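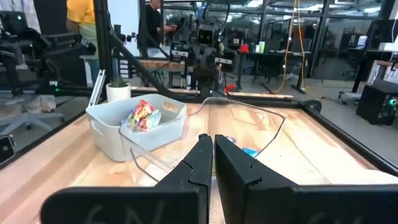

Eintrag vom 20. Juni 2022: Arbeitsplatz Snacksortierung, Bestückung und Ordnung

1. Bestand auf dem Tisch
Die Holztischplatte wird weiterhin ohne Auflage genutzt. Auf der linken Hälfte befindet sich der weiße Kunststoffbehälter mit Griffausschnitt, darin die Snackpäckchen in roter, gelber, grüner und hellblauer Verpackung. Die Päckchen liegen gehäuft in der hinteren Ecke. Rechts neben dem Behälter ist die große transparente Schale abgelegt. Die Topfpflanze im weißen Gefäß verbleibt bis auf Weiteres an der hinteren linken Tischecke.

2. Schale
Die transparente Schale hebt sich bei heller Beleuchtung kaum vom Holz ab, erkennbar ist im Wesentlichen die spiegelnde Kontur. Es wird vorgeschlagen, den Rand mit mattem Klebeband zu kennzeichnen. Ein Muster der Firma Jusar (Rolle, 200 cm) liegt im Materialschrank, Fach 5. Vor dem Aufbringen ist mit der Projektleitung Civard abzustimmen, ob die Schale unverändert bleiben muss.

3. Einzelteile außerhalb der Behälter
Kleinteile, die neben Behälter und Schale auf dem Holz liegen, sind vor Beginn eines neuen Durchgangs zurückzulegen. Dies gilt auch für den kleinen blauen Gegenstand auf der Platte. Art und Zuordnung sind noch einzutragen.

4. Nachbestellung
Lieferant Nigatu, Mischkarton Snacks, 2 Stück. Beschädigte Päckchen werden aussortiert und nicht wieder eingefüllt. Kostenstelle 4000, Vermerk Rokulden.

Offen: Beleuchtung rechte Tischseite (zu hell), Reinigungsplan für die Platte ab September.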